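Review: Luro Court Timer and Scoreboard Set
By Jonas Widmer
October

The Luro set is a portable scoreboard and shot clock package for small gyms. It consists of one main board, two shot clock units, a control desk and a carry case for the lot. Our club ran it through preseason at Prallholm, in a hall with a sprung floor, bare block walls and bleachers on one side. The old board there was a fixed Camenzind with a dead digit in the away score, so there was some interest in replacing it.

Setup is done from the control desk. Power goes to the main board and to each shot clock separately, which means three outlets or a long extension lead. The shot clocks find the desk by radio. Pairing took under a minute on first use and did not have to be repeated. The desk itself has a small display, rubber keys and two toggle switches for the game clock and shot clock.

The toggles are the best part of the product. They have a firm click and enough travel that an operator can keep both eyes on the floor. The reset keys for 24 and 14 seconds sit side by side under the right hand and differ in height. After two scrimmages our table crew had stopped looking down.

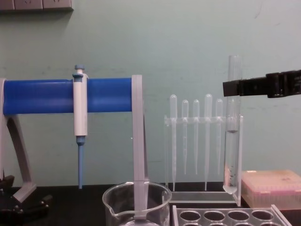 The rubber keys are less good. Score, foul and time-out keys are all the same size and spaced closely. Correcting a wrong entry requires holding the Edit key for a full second, then stepping down by one. During a fast break with a foul on the end of it, that second is long. Gebhard Strebel, who has run the table for our women's side for years, entered a foul to the wrong team twice in one quarter and put both down to key spacing.

Readability is fine up to the back row. The digits are red for the score and amber for the clock. From the far corner of the bleachers the team foul count was hard to read in late afternoon, when sun comes through the high windows onto the board. Brightness has 4 steps. The top step fixed the problem but makes the board unpleasant for the bench sitting right beside it. A hood would help – Luro does not sell one.

The horn is loud. We measured 108 decibels at one meter on the default setting and 102 on the low setting. The low setting was enough for our hall with a full crowd and music off. With music on, one referee asked for the default. There is no setting in between, and the horn cannot be switched off from the desk, only from a menu on the board itself. 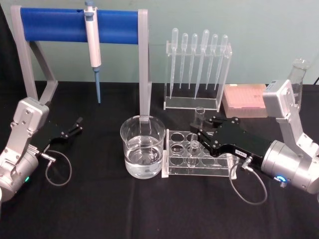 Timing was checked against two stopwatches over full ten-minute quarters. No difference could be seen that was larger than our own reaction time. Tenths appear on the game clock in the last minute and on the shot clock in the last five seconds. Both stop together when the game clock is stopped, as they should. If the shot clock is reset while the game clock is stopped, the new value shows at once and holds.

One fault did come up. When the desk lost power for a moment (a foot on the cable), the board kept running but the desk came back showing the clock from the time of the cut. The two agreed again after a stop and start. The manual covers this in one line on the second to last page. Crews should know about it before a game and keep a paper record of the time at each whistle. 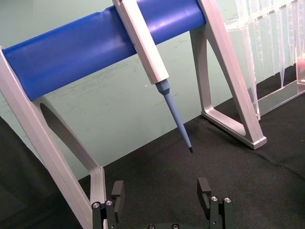
The case is adequate. It has foam cutouts for every part and wheels at one end. The wheels are small and catch on door sills. Fully loaded it is a two-person lift into a van. The latches held through every trip, although one corner of the foam had started to tear by the end of the month.

The price is 3,000 with both shot clocks. The Starside set we borrowed last season costs less and has a better key layout, but its shot clocks are wired, and running cable behind both baskets added a long stretch to setup each time.

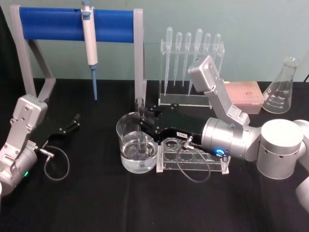 For a club that moves between halls, the radio link alone may settle the choice. For a club with one home court, a fixed board is still easier to read and does not need to be packed away. We would buy the Luro again for away tournaments and youth games. Before league play I would want the power fault corrected and a shorter hold on the Edit key.

Spare toggles and replacement power leads can be ordered separately. The battery pack was out of stock and has not been tested.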